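# What Is a Treaty?

A treaty is a promise between countries. It is written down, and the people who run those countries agree to follow it. Some treaties end wars. Others are about fishing, mail, airplanes, or who gets to use the water in a river.

Countries have been making treaties for thousands of years. One of the oldest we still have was made between Egypt and the Hittites, more than 3,000 years ago. Parts of it were written on clay tablets, and you can still read them today if you know the language.
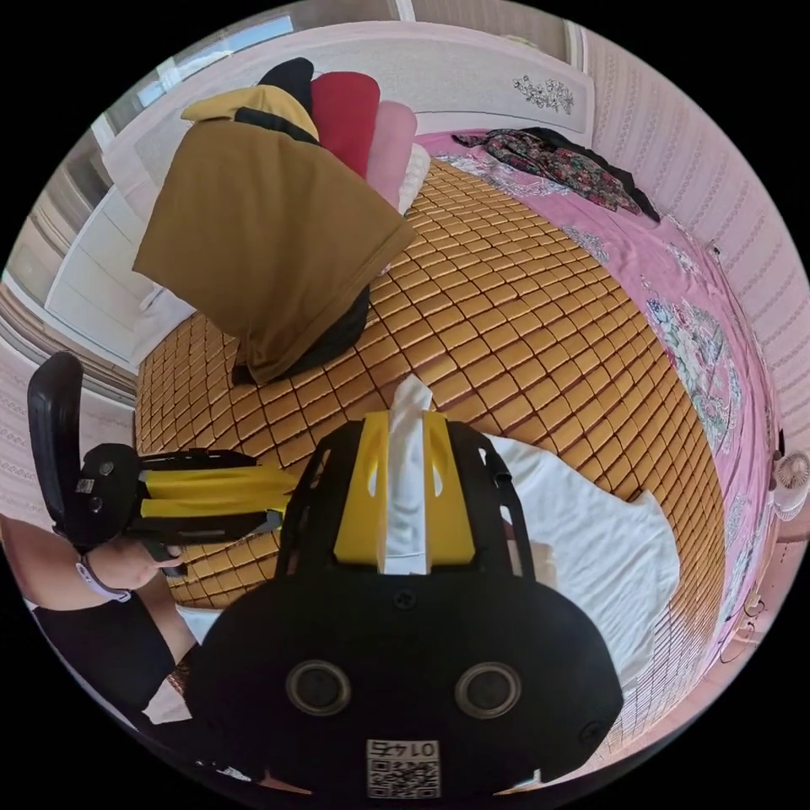
## Why write it down?

Suppose the leaders of two countries meet, shake hands, and say they will be friends. That may be good news, but a handshake leaves many questions open. Friends about what? Starting when? What happens if one side changes its mind?

A treaty answers those questions in numbered parts called **articles**. Mireck and Palomino share a border 136 miles long, and a river runs along most of it. Their river treaty has 47 articles. One says how much water each side can take in a dry summer. Another says who fixes the bridges. The article about boats goes on for two pages and is mostly about lights and horns.

## Who does the talking?

Leaders often get their pictures taken at the end, but most of the work is done by **diplomats**. A diplomat is a person whose job is to speak for a country. Diplomats from each side sit down together and go through the treaty line by line. This is called **negotiating**.

It can be slow. Ruth Cárdenas worked on the river treaty for Palomino, and she remembers one whole day spent on the word "near." One side thought it meant a few steps from the water. The other side thought it meant anywhere you could see the water from. In the end they took the word out and put in 100 feet.

Language matters too. If the two countries speak different languages, the treaty is usually written in both. Translators check that each version says the same thing.
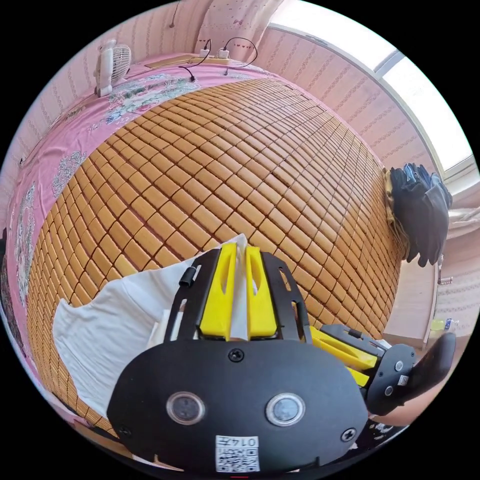 ## Signing is not always the end

When the talking is done, somebody signs for each country. You might think the treaty starts right then. Sometimes it does, but often there is another step, called **ratifying**. To ratify a treaty means to give it final approval.

In the United States, the Senate votes on treaties. Two-thirds of the senators who are there for the vote have to say yes. After that, the president can ratify it. Other countries have their own rules – some ask their parliament, and a few hold a vote of all the people.

Mireck and Palomino signed in January, but the treaty did not start until both parliaments had voted. 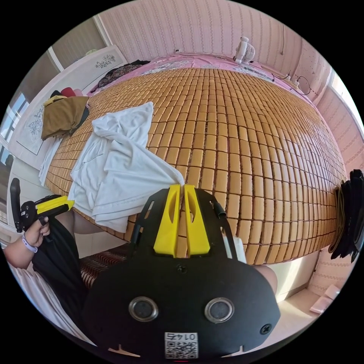 **Deisy Correa**

## What if a country breaks its promise?

There is no world police officer who can give a country a ticket. So treaties often say what to do when there is an argument. The two sides may have to meet again. They may ask a third country to help, or take the question to a court. The International Court of Justice, in the Netherlands, hears cases between countries.

Most of the time, countries keep their promises. They want other countries to trust them the next time.

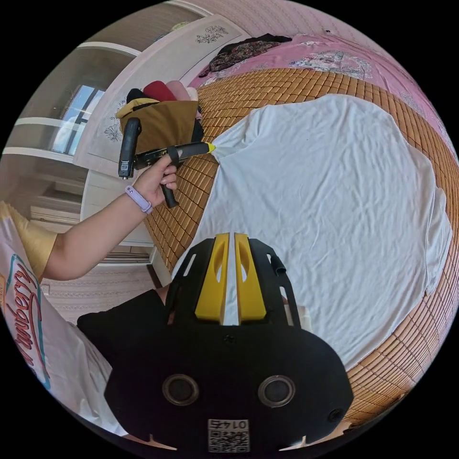

Treaties about buying and selling are called trade agreements, and they reach into ordinary homes. They can say how much tax, or **tariff**, is added when goods cross a border. Clothes are a good way to see how this works. For a white T-shirt like the one in the photo, the cotton could be grown in one country, spun into thread in a second, and sewn in a third. A trade agreement has rules for deciding which of those countries the shirt "comes from," and the answer can change the tariff.

## Words to know

- **Article:** a numbered part of a treaty
- **Diplomat:** a person who speaks for a country
- **Negotiate:** to talk until both sides agree
- **Ratify:** to give final approval
- **Tariff:** a tax on goods that cross a border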